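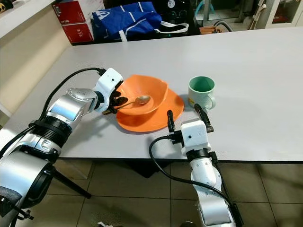

4.2 Does the placemat mark out a place?

Much of the writing on home meals treats the place setting as a unit. A mat goes down, a plate and bowl go on it, the spoon lies to one side, and the cup stands at the upper right. Vasiliu built a whole coding scheme on this idea, and the Prendara survey used it without change. We used it too, in our first round of coding, and we are no longer sure that we should have.

The trouble starts with the word "set." In Vasiliu's scheme a place is set once a mat and at least one eating tool are within reach of each other. Under that rule, 1,999 of our 2,617 surface records count as set places, a result that would please anyone who believes in the family table. When Sugeng Hartono went back through the same records and asked only whether the tool had been laid in a fixed relation to the mat, he found far less order. Spoons were on mats, beside mats, in bowls, and in one household standing in a jar of honey. A rule that takes in all of these is a rule about nearness, and kitchen counters are small.

Figure 4 is a case in point. The mat is a beige woven one on a white countertop, and a metal spoon lies on the counter to its right. By the scheme this is a set place. Yet the same counter also holds a red bowl, a tall dark bottle and a group of snack bags, and nothing in the record tells us that the spoon belongs with the mat any more than it belongs with the bowl. The coder has to bring that link along from somewhere else, most likely from the dining tables of his or her own childhood.
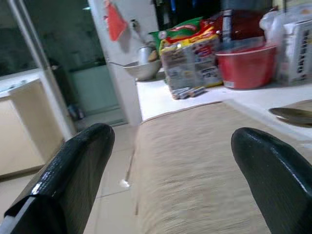

Aitken (Greer Aitken, written comments, February) has argued that the mat still matters, as it keeps a patch of surface free for eating while stored food builds up at the back. This is a fair point and it can be tested. It predicts that goods will stop at the edge of the mat. In the 87 households we visited, goods often did stop there, but they also stopped short of bare counter edges, sinks and stove tops. People may just be pushing things to the wall.

Stacking raises a second doubt. A bowl on a plate of the same color looks like a planned pair, and the Enent guide codes it as one. It is also how many people carry dishes, and how they put them away. A single record cannot separate a place being laid from one being cleared – a spoon resting in the bowl fits either. We therefore dropped "paired ware" as a sign of intent and kept it only as a note on what was touching what.

The counts in Section 5 use the narrower rule. Readers who want to compare them with the Prendara results will have to recode one set or the other.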